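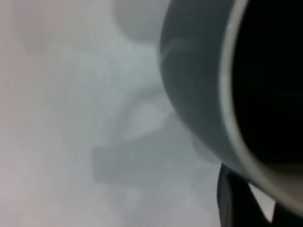

Tâm Cù says the mugs are the part of the job people underrate: they come back from every table at once, and they all have to be on the shelf again before the next sitting.

Kitchen and Tableware Assistant – Gidside Tearoom, Cokstead

We are hiring 2 part-time assistants, 25 hours a week each. Shifts are 6 or 8 hours, with a paid meal break.

The work:
Clearing mugs, cups and plates from tables
Loading and emptying the dishwasher
Checking rims for chips and setting damaged pieces aside
Putting tableware back on the right shelves
Wiping down counters at close

No experience needed. You should be able to stand for a full shift and lift a full dish rack. Some evening work in December – extra hours are optional.

To apply, leave a short note with your phone number at the counter, addressed to Giang Đinh. Please say which shift length you prefer. Applications close 27/05/2020.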